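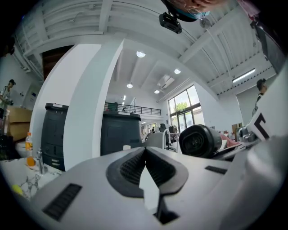
Utilizamos cookies propias y de terceros para mejorar la navegación. Aceptar | Configurar

Visita a las oficinas de Cevutura en Pella

8 de mayo de 2024

La visita se centró en el acondicionamiento de la planta diáfana: techo, alumbrado y climatización. El grupo accedió por la entrada lateral y recibió la documentación del proyecto, redactada por el estudio Naidu.

El local es amplio y de techo alto. La cubierta interior combina panel blanco corrugado y vigas de acero del mismo color, que quedan vistas. Según la memoria, la superficie útil es de 473 metros cuadrados, con una ampliación prevista hasta 714 cuando se incorpore el local contiguo.

El alumbrado general mezcla luminarias redondas de techo y un tubo fluorescente largo. La propiedad quiere unificar los dos sistemas. El nivel de proyecto es de 200 lux en las zonas de paso; para los puestos de trabajo se remite a un anexo que no se entregó.

La climatización incluye una unidad de pared, blanca, montada a gran altura. La posición libera superficie útil pero complica el mantenimiento – la limpieza de filtros exige escalera y dos operarios. Se preguntó por la estratificación del aire en invierno y quedó pendiente de respuesta por escrito.

El pilar cuadrado blanco, de sección considerable, condiciona la distribución. Cerca de él hay un hueco de puerta de madera oscura, bajo la estructura blanca del altillo. La empresa Stirnari presentó una propuesta de panel absorbente para el techo, con un plazo de ejecución de 20 días laborables. No se facilitaron medidas de reverberación previas, por lo que no fue posible valorar la mejora.

La segunda visita está fijada para julio y tratará la instalación eléctrica y los cuadros. Se ruega llevar calzado cerrado.

© Cevutura. Todos los derechos reservados | Contacto | Aviso legal | Volver arriba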